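Gurkitby Hand-Held Gripper Pair, Soft Finger Edition

If you've been going back and forth over which fingers to put on your hand-held grippers, come sit down with us for a minute, because we spent a good long while on the same question before we settled on this pair. It comes as a matched left and right, with a case and the Hultport mounting clamp, at $847 for the set.
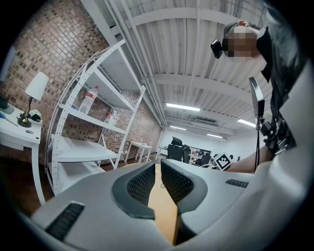

Lemlem Degefa ran the comparison for us at our Hominville shop, trying the soft fingers against our older hard jaws (the ones we sold as the Tu). She liked how the soft ones close gently on curved things, and she went on about it all through lunch! The hard jaws are still the better choice for thin, flat parts, and we're happy to swap them in if you ask when you order. 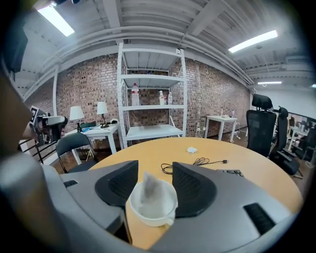 Swapping fingers takes 2 screws a side, and the driver is in the case. Give the grips a wipe with a damp cloth now and then and they'll stay nice and tacky.

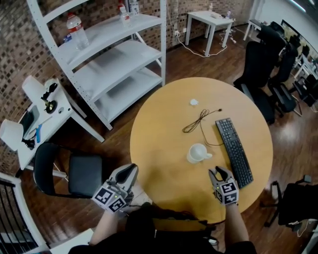

Working with both hands is where most people need a little practice, and Berhanu Zeleke has written a friendly booklet of 30 warm-up tasks that goes in every box. Start with everyday things you already have lying about. A white mug near a keyboard makes a lovely first setup, with the handle to aim for and the keys to steer clear of, and a loose tangle of cable is there for when you feel braver.

Spare finger sets are $29. The next batch ships in December.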